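Chapter 7
Handles, Grips and Lifting Points

Most things in a house are picked up many times before they are thrown away. A kettle may be lifted 2000 times in a year, a toolbox perhaps once a month. In both cases the person lifting it touches one small part, and the rest of the object has to be designed to hang from that part safely. This chapter deals with how that part is shaped, where it is placed and how it is joined to the body.

In Chapter 6 we looked at containers and lids. We said little about how a full container gets from the shelf to the table. Students at Mingate who tried the storage exercise at the end of that chapter will have noticed that a box which is easy to open may still be awkward to carry.

7.1 What a handle has to do

A handle must leave room for the hand. For a grip that takes all the fingers, the gap between the bar and the body should be wide enough for the knuckles to clear. If the gap is tight, people lift with their fingertips and tire quickly.

It must also sit in the right place. When an object is lifted from above, it swings until its weight lies under the point of support. A handle fixed too far to one side makes the object tip. With a liquid inside, the tipping gets worse as the liquid moves.

Lastly, it should be easy to find. Many makers use one colour for the body and another for the handle, so that the hand goes to the right spot without a search. A black loop over a bright red body is a clear case: the top bar runs level, the corners are softened, and the two sides curve down towards the part they carry.
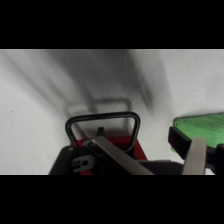 Sowah objects that colour is given too much credit in books of this kind, and that in a dim cupboard people find a handle by feel, so the shape of the bar should be settled first and the colour left until the end. There is good sense in this. The order of work used in the Atthorpe exercises follows it, and we shall do the same in section 7.3.

7.2 Fixed and folding handles

A fixed handle is always ready, but it takes up height. On a shelf with little headroom this can decide whether the object fits at all. A folding handle saves the space and adds two pivots, each of which can wear or trap a finger.

The Mokutberg stacking crate, used again in Chapter 9, has folding handles for this reason. Its empty height is 123 mm with the handles down, and 5 crates can be stacked on a standard shelf.

Before reading on, choose a household object with a handle and lift it slowly, first empty and then full. Note how far it tips each time, and which finger takes most of the load. Keep your notes, as you will need them for the drawing task in section 7.4.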